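Section 3: Your first evening foot bath
Vekell home foot spa, set-up guide. Text by Gobnait Hennessy, checked by Eimear Tierney. Revised 02/03/2026.

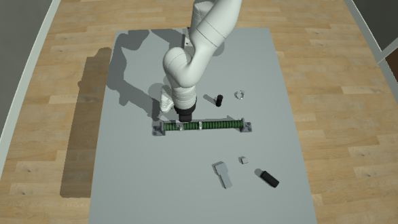 White robot arm over a grey table, wood plank floor (computer render).

Read this section before you fill anything. It covers the first soak, the optional heat setting and the foot mask that comes in the box. It assumes you have finished Section 2 and that the tub has already been rinsed.

A word about claims. The leaflet in the lid says the bath will "draw out toxins". We didn't write the leaflet and we can't find anyone who will tell us which toxins. Warm water on tired feet is pleasant and softens hard skin. Buy it for that.

Before you start

1. Put the tub on a flat floor, on a towel, in front of the chair you mean to sit in. Do this while it is empty. A full tub is heavy and slops.

2. Check that the plug reaches the socket without being stretched. Don't use an extension lead.

3. Leave the plug out for now and make sure your hands are dry before you touch it later.

CAUTION: Do not use the bath if you have diabetes, poor circulation, numb feet, open cuts or a skin infection, unless your doctor has said it is all right. People with numb feet can scald themselves without feeling it. The same goes for anyone who is pregnant and unsure.

Filling

4. Pour in warm water from a jug up to the lower line. The upper line is there for very large feet, and most people who fill to it end up mopping.

5. Test the water with your elbow or a bath thermometer. It should feel warm, never hot.

6. Add salts if you like them. One level scoop of plain Epsom salts is plenty. Stir until they have gone.

NOTE: The Skindero scented salts sold alongside the bath cost a good deal more than the plain kind. Fiachra Ó Riain used both for the whole of February, one after the other, and the only difference he could report was the smell. If you like the smell, fine.

CAUTION: No oils, bubble bath or milk powders. Oil gets under the roller caps and goes rancid, and foam rises over the side as soon as the jets come on. Petals block the intake. We know the box has petals on it.

Soaking

7. Plug in, sit down, then put your feet in. Never stand in the tub.

8. Press the left button once for jets. Press it again for jets and rollers. A third press turns everything off.

9. The right button is Keep Warm. It slows the cooling a little. It will not heat cold water, whatever the shop display suggests, so if the bath has gone cold, unplug it and start again with a fresh fill.

10. Stay in for as long as it is comfortable. The timer switches the jets off by itself and you can restart it, though your skin will wrinkle and you gain very little.

NOTE: Two people sharing one tub is a popular idea. The tub is made for one pair of feet. Take turns -- with clean water in between -- or use a washing-up bowl for the second person, who will miss the bubbles and not much else.

The foot mask

11. Dry your feet well, especially between the toes.

12. Open the sachet and pull on the lined socks. Stay seated. They are very slippery on tiles and wood.

13. Take them off when the time printed on the sachet is up, and rub in what is left over.

CAUTION: Try a dab on the inside of your wrist the day before. "Natural" on the packet does not mean it won't give you a rash. If it stings, wash it off and throw the rest away.

NOTE: Some masks, Skakico's among them, are peeling masks and work quite differently. Don't use one straight after a soak, and don't wear it longer because nothing seems to be happening.

Emptying and drying

14. Take your feet out, dry them, switch off and unplug. Do it in that order.

15. Tip the water out over the corner spout, into a bath or shower tray. Salt water is hard on some stone, so rinse the tray.

16. Wipe the rollers and leave the tub upside down overnight. Put away damp, it will smell by the weekend -- Gráinne Mulligan can confirm this.

For descaling and spare roller caps (part 372), go to Section 4.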